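Right, I promised a thread on what I've been up to all spring and it's a good one. We are teaching a robot to deal with laundry, and the way you teach it is by doing the laundry yourself. Lots and lots of laundry. Thread!

1/ There are two ways we do it at Laltness. One is by hand: you pick up a gripper, hold it like a very odd pair of barbecue tongs, and do the job with it. The other is by remote control, where you move a pair of handles and the arms copy you. I've now put serious hours into both and I have opinions.

2/ Hand-held first, as it's my favourite. You squeeze, the fingers close. You let go, they open. A camera on the tool sees what the fingers see, and that's what the robot gets to learn from later. My own hands never come into it, which took some getting used to. I kept wanting to help with my thumb!

3/ Each go at a task is called a demo. One demo might be "take the shirt by the hem, lift it, lay it flat". It's over before you've had time to think. Then you scrunch the shirt up and do another one. And another one.

4/ The project is called Prunent and we're at 2205 demos kept. Kept is the important word there. We recorded plenty more and threw out the ones where somebody fumbled the start, or forgot to press record and then remembered halfway through (me, more than once).

5/ Of those, 1538 are by hand and the rest by remote control. The remote ones are slower to make, but you get the arm's own movements, with all its limits baked in. My elbow can do things a robot's elbow can't. It's surprisingly easy to show it something it has no hope of copying.

6/ So you learn to move like it. No flicking the wrist. No giving a shirt that sharp snap in the air my mum taught me, which is a real shame because that snap does half the work.

7/ T-shirts are our bread and butter. Soft, cheap, and never the same shape twice. Give me a mug any day if you want an easy life. A mug stays a mug. A T-shirt can be a sausage, a pancake or a knot, and the robot has to recognise every one of them as a shirt.
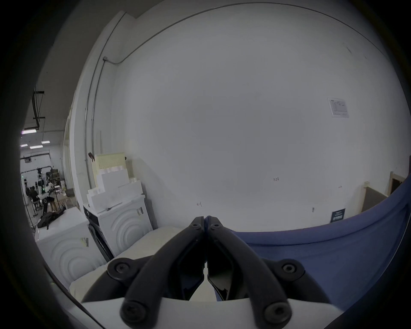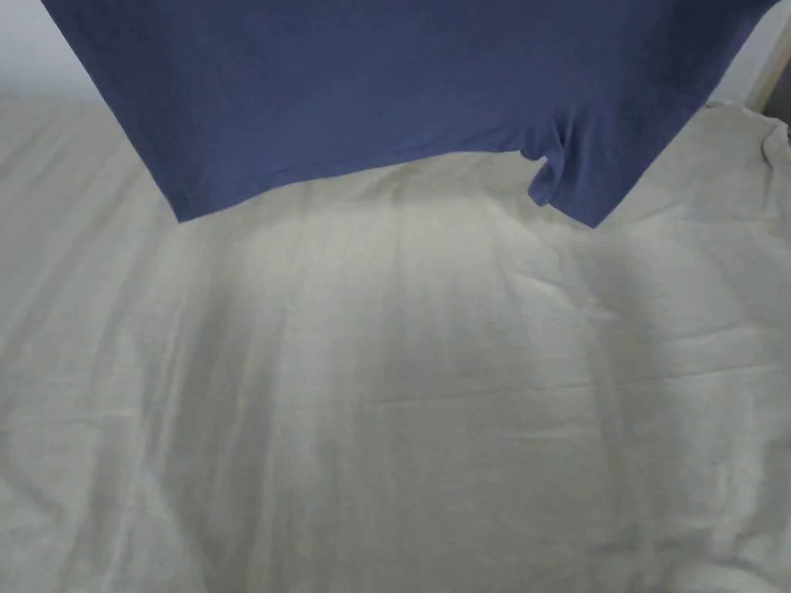
Laltness Robot Learning Group, Household Tasks Team

8/ The blue tee is a bit of a star round here. Plain, no print, no logo, so there's nothing on the front to give away which way up it is. If you can find the corners of that one you can find the corners of anything. Look at the right-hand end of the hem in the second picture, where it's twisted in on itself. Little folds like that are what we spend our lives on!

9/ Do you fix a twist like that in the air or put the shirt down first? I'm an air person. I give it a slow wobble and hope. Asnakech Woldemariam is firmly a put-it-down person, and her demos come out tidier than mine, so we went through a batch together to see what she does differently.

10/ Answer: she waits. She lowers the hem until it just touches, lets the cloth settle, and only then drags it towards her. I was dropping the whole thing in one go and then chasing the creases. Once I copied her I stopped having to redo so many. Teaching a robot has made me better at laundry, which I did not see coming.

11/ A few people asked why we don't just mix everybody's styles together. We do, up to a point! You want variety in where the shirt starts and how it's crumpled. You don't want half the team going left first and half going right first with the same shirt in the same pose. The robot ends up dithering between the two, and it looks exactly like a person who's forgotten why they came into the room.

12/ So we have house rules now. Left corner first. Pause before you let go. Leave the fingers open for a beat at the end so the finish is clear. If you make a mistake and can rescue it calmly, keep it, because recoveries are gold. If you make a mistake and swear and yank, bin it.

13/ Number 12 is where most of the arguments are. What counts as calm? We had a long chat over lunch about whether a second grab is a recovery or a fumble. Current ruling: one extra grab is fine, two and you start again.

14/ Flarkia is the software we use for going through the demos afterwards. You scrub along, mark where each step begins and ends, give it a thumbs up or down. Fiddly at first, then weirdly soothing. I do mine in the afternoon with a big tea and the radio on.

15/ First proper tests were in March. We gave the robot 48 tries at laying a shirt flat, each from a different scrunch. I won't share the score yet as we're still agreeing on what "flat" means (Athanasiadis, who wrote the scoring sheet, is stricter than my nan). But there was one try where it lowered the hem, paused, and then pulled. That's Asnakech's pause! I made a noise you could hear down the corridor.

16/ It also spent one entire try very gently patting the sheet next to the shirt. I love it anyway.

17/ Sleeves are next. With remote control, sleeves are a nightmare, as you can't feel whether you've got one layer or two. By hand you get a bit of a tug through the grip and you just know. I'd like to do the sleeve set mostly by hand for that reason, with a smaller remote batch to go alongside it.

18/ If you do this kind of work and you've found a good way to teach "one layer, please", tell me everything. Replies are open and I'll get through them this evening.

19/ And for everyone asking: no, it can't do fitted sheets. Neither can I.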